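Grip Width From Two Tags: A Conversation With Tài Hoàng

Tài Hoàng maintains Edov, the software at Tradholm that turns wrist-camera video from hand-held grippers into trajectories a robot arm can replay. The package has three stages: pose estimation, grip width and export. Most of our conversation concerned the second, which Hoàng rewrote between March and July.

The grippers carry no encoder. Width is recovered from two square fiducial tags, one on each finger. "You detect both tags, solve each pose in the camera frame, project the difference onto the finger axis and subtract the closed offset," Hoàng said. "It is a short function. The difficulty is in the frames where you only get one tag."

The old version interpolated across those gaps. For slow motions the error was acceptable. For grasps on thin parts such as door handles, the fingers could close and reopen inside a single gap, and the exported trajectory would show a gripper that never closed. The policy then learned to hover next to the handle.

The current version uses the mechanism. Both fingers run on one linkage, so a single visible tag fixes the width once the camera offset is known. Hoàng estimates that offset per device from a 12-second open-and-close recording made at the start of each session. "If you skip the recording, the exporter refuses the session. People complained for a week and then stopped."

When neither tag is found, the frame is marked invalid. Gaps of up to 9 frames are filled with a constrained spline, and anything longer splits the episode in two.

Pose estimation was less trouble. The camera has a fisheye lens, and the tracker wants corners with good contrast spread over the view. Plain dark backgrounds give it very little to hold on to, and a door panel that fills the middle of the image is worse - it moves when it is pulled, and a tracker that locks onto it will report that the camera moved instead. Edov now runs a consensus test over feature groups and drops any group whose motion disagrees with the inertial data.

On the door task, Hoàng's last regression set had 313 episodes. The previous release lost over a quarter of them at the pose stage. He declined to give a figure for the new one until Murkard, the team's replay tool, has been run on the full set.

Asked what he would change, he named time synchronization. "Video and inertial clocks drift. We fit one offset per episode, and it should be an offset and a rate. Hà has a branch for it, and I have not reviewed it yet."

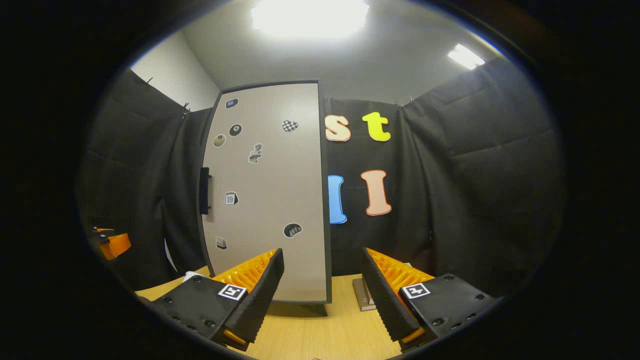
Door task from the gripper camera, with a fiducial tag on each finger.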